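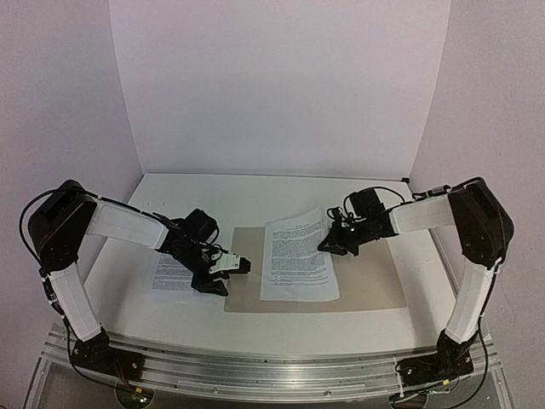 Two-Arm Paper Handling: Report of the Student Project Group
Cemenberg Technical School, Automation Course
July 2019

1. Aim of the project

Our group had the task to make two robot arms work together with ordinary office paper. Paper is a difficult material for a robot. It bends, it slides over the table and its edge can curl up, so the arm does not always meet it at the height where we expect it. We named the project Ostora, and all our programs and notes are stored under this name.

2. The working place

The two arms stand at the front corners of the table, on an aluminium rail, and reach towards each other over the white surface. Each arm has one gripper with two fingers. Walls close the table on the other sides, which also helped us to keep the background plain.

We used printed sheets and a cardboard folder with a metal fastener. The sheets are full of small text. The content is not important for the robot, but the lines are useful to see if a page has turned.

3. Method

An operator guided both arms and we recorded the movements. One recording is called a run. We planned 2,000 runs and at the end we had 3,428, stored in the Makris archive of the school. Before each session we moved both arms to the start position and checked the zero point of every joint.

The folder was the harder part. The fastener takes space between the pages, and a finger which comes too near to it can touch the metal. For this reason we set a slower speed limit in the middle zone.
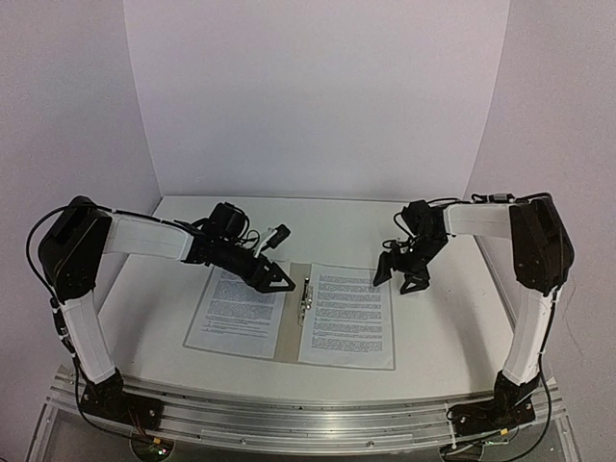 Figure 2. Both grippers at the open folder, the left one near the fastener.

4. Results and problems

Single sheets went better than the folder. From the last 200 runs with single sheets, we had to stop only 3. We did not make the same calculation for the folder, and this is a weak point of our report. The next group should begin with it in October.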